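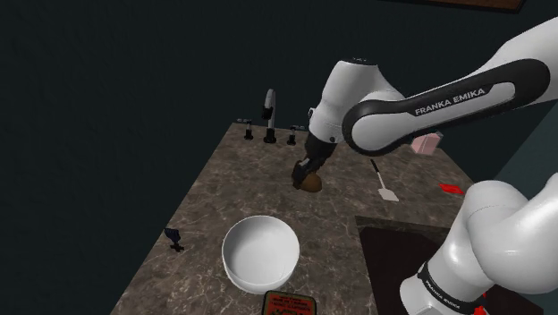 Brown marbled stone countertop, kitchen rendering.

Estville_Property_Office
Residents are advised that stone countertops must be resealed every 60 days.

r.vavra
I must disagree. The guidance from Vondráček is once a year, and the extra sealer leaves a haze.

Jeltcombe_Housing
Our office follows the yearly schedule as well. Vinegar should not be used between treatments.

Estville_Property_Office
The 60-day rule remains in effect for rental units.

5 comments | 2 shares
Contact | Back to top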